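중간보고서: 작은도서관 소음 저감 및 열람환경 개선 사업
제출처: 론다드 문화기금
수행기관: 베벡 지역도서관협의회
작성: 조이아 리트비넨코
제출일: 2020. 2. 15.

1. 보고 개요
본 보고서는 귀 기금의 지원으로 추진 중인 열람환경 개선 사업의 상반기 경과를 보고하기 위하여 작성되었습니다. 대상 시설은 협의회 소속 작은도서관 12개소이며, 피모우 분관과 디덴코 분관은 시범관으로 지정하여 우선 시공하였습니다. 사업 종료 시점은 당초 협약서와 동일하게 9월입니다.

2. 추진 경과
가. 현황 조사
12개소 전체를 대상으로 현황 조사를 완료하였습니다. 조사 항목은 열람실과 어린이실의 동선, 출입문 개폐음, 창호 상태, 바닥 마감, 이용자 민원 기록입니다. 접수된 소음 민원 27건 가운데 11건이 어린이실과 일반열람실이 인접한 구조에서 발생하였습니다. 나머지는 출입문과 의자 끌림, 외부 도로 소음에 관한 것이었습니다.

나. 시범관 시공
피모우 분관에서는 어린이실과 열람실 사이에 직물 커튼을 설치하고 의자 다리 받침을 전량 교체하였습니다. 디덴코 분관은 건물주와의 협의가 지연되어 출입문 완충장치만 우선 교체하였습니다. 칸막이 공사는 구조 검토 의견서를 접수한 뒤 착수할 예정입니다.

다. 이용자 의견 수렴
시범관 두 곳에서 이용자 80명을 대상으로 설문을 실시하였습니다. 열람실의 체감 소음이 줄었다는 의견이 다수였으나, 어린이실 보호자 가운데에서는 커튼 설치 이후 열람실에 있는 큰아이를 살피기 어렵다는 의견이 제출되었습니다. 피모우 분관은 이를 반영하여 오후 시간대에는 커튼을 절반만 닫는 방식으로 운영을 변경하였습니다.

3. 예산 집행
시설비는 계획 범위 내에서 집행되었습니다. 디덴코 분관의 칸막이 공사비는 미집행 상태로 이월되었으며, 다른 비목으로의 전용은 없습니다. 설문 인쇄비가 계획보다 증가하였으나 홍보물 제작 부수를 조정하여 충당하였습니다. 증빙 서류 사본은 별도 봉투로 제출합니다.

4. 문제점 및 조치 사항
첫째, 분관별 건물 소유 형태가 상이하여 시공 동의 절차에 예상보다 긴 시간이 소요되고 있습니다. 협의회는 동의서 양식을 통일하고, 임차 시설에 대하여는 원상복구가 가능한 공법을 우선 적용하기로 하였습니다.
둘째, 소음 측정 시간대가 분관마다 달라 시공 전후 비교에 한계가 있었습니다. 하반기부터는 개관 직후와 하교 시간대로 측정 시점을 고정합니다. 기존 측정값은 참고 자료로만 활용할 계획입니다.

5. 향후 계획
디덴코 분관 칸막이 공사를 완료한 후 나머지 분관의 시공 순서를 확정하겠습니다. 순서는 민원 건수와 건물주 동의 여부를 기준으로 정하며, 확정 즉시 귀 기금에 서면으로 통보하겠습니다. 야간 개관을 운영하는 분관은 휴관일에 맞추어 시공하되, 대출 반납 업무는 인근 분관에서 대행합니다. 최종보고서에는 분관별 측정 결과와 유지관리 지침을 첨부하겠습니다.
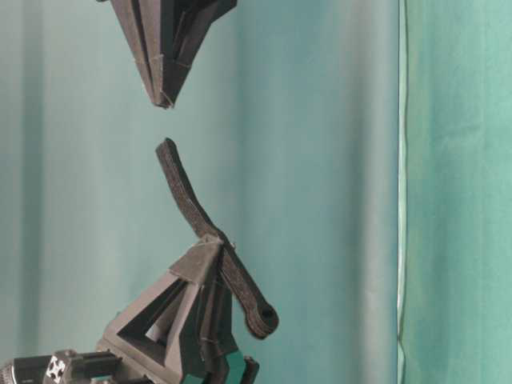

흐리호리 뎀첸코: 보고서 잘 받았습니다. 디덴코 분관 이월액은 변경 승인 대상인지 먼저 확인해야 하므로 구조 검토 의견서가 접수되는 대로 사본을 보내 주시기 바랍니다. 설문은 보호자 응답과 일반 이용자 응답을 구분한 집계표가 필요합니다. 측정 시간대를 고정하는 방안에는 이견이 없습니다.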